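Notes for my talk, Monday lunch session, Stastiver library room. Speak slowly. Drink water before part 2.

## Opening (stay here until people have sat down)

Good afternoon. My name is Pao-chu Chien, and I have worked at Nodlow for six years as a buyer of packaged food and drinks. Before that I was a translator, so I read labels slowly, word by word, and I still do.

Today I want to speak about how we read a package in a shop when we are in a hurry. My question is simple: which words reach us, and which words do we never see?

*(Ask: who bought something in a can or packet this morning? Wait for hands.)*

## Part 1: The front is a conversation

The front of a package speaks to a person who is walking. It must use a colour, a picture and very few words. On a curved surface it is harder, as the label goes around the side and the words go with it. We see half of a word and we complete it in our head.
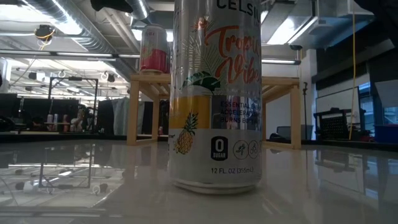 *Slide 3. Tropical flavour: the pineapple, the leaves, and a big "0" over the word "SUGAR".*

Say: the number is larger than the word. Our eyes take the number first. If I put "0" on a door, you would ask "zero what?" On a drink we don't ask, we have learned the answer already.

Say also: flavour names are often names of a feeling or a place. "Tropical" is not one fruit. When I translated labels into Mandarin I had to choose, and the client didn't always know which fruit they meant. One time I waited 22 days for the reply, and the reply was "sunny".

*(Small pause. People usually laugh here. If they don't, continue.)*

## Part 2: Our small shopping test

Thank Tien-fu Kao and Constanza Cisternas, who did most of the standing.

- We asked 518 shoppers in the Biswas store to choose a drink, a soup and a cereal, then turn away from the shelf.
- We asked them to tell us everything they remembered from the front.
- Constanza wrote the answers on paper. Tien-fu typed them all again in the evening.
- In total we have 2919 remembered items: words, colours, pictures, numbers.

Explain the word "item" carefully, last time there was confusion. If a person says "yellow with a fruit", this is two items.

What we learned:

- Colour came first in most answers, also for people who buy the same product every week.
- Pictures of fruit came before the name of the flavour.
- Words that make a promise were remembered in a general way. People said "something healthy" and could not give us the word.
- For soup, nearly everybody remembered the bowl.

Don't read the table aloud. It is in the handout, page 2.

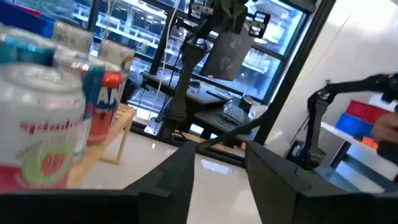 The shelf also matters, and I didn't expect how much. When many products stand close together, a shopper doesn't look at one label. She looks at the difference between neighbours. Vilmos Sipos, our store planner, moved one soup away from its own family, and put it beside the noodles. More people remembered its name there, though fewer people found it when they wanted it. Vilmos is still unhappy with me about that week.

*(If Vilmos is in the room, let him answer. He has his own opinion about noodles.)*

## Part 3: The back is a document

The back of the package speaks to a person who is standing still. The letters are small and the language is the language of rules. Many customers told us they turn a package only the first time they buy it. After this, they trust their memory of it, and the recipe can change in the meantime.

Tell the story of my mother and the biscuits with sesame. Keep it short. She is well.

In Canada we have two languages on the label, so the space is half for each. I don't see this as a problem. For me it was a very good school, I learned a lot of my French from cereal boxes.

## Part 4: What I ask from you

For people from Dostine, who design for us:

- Please show me the label on a round object before I approve it. A flat drawing is always beautiful.
- Put the flavour where the thumb doesn't go.
- Test the colour under the store lights. Our lights are a little green.

For everybody else: choose one product from your cupboard tonight and read the whole back. Write down one thing you didn't know. Uriel Carrasco will collect these by email for the March newsletter.

## Questions

Likely questions: who paid for the test (Nodlow only), can they have the data (yes, without names), do I drink energy drinks (no, tea).

Leave the room by 1:30. Take the adapter back to the front desk.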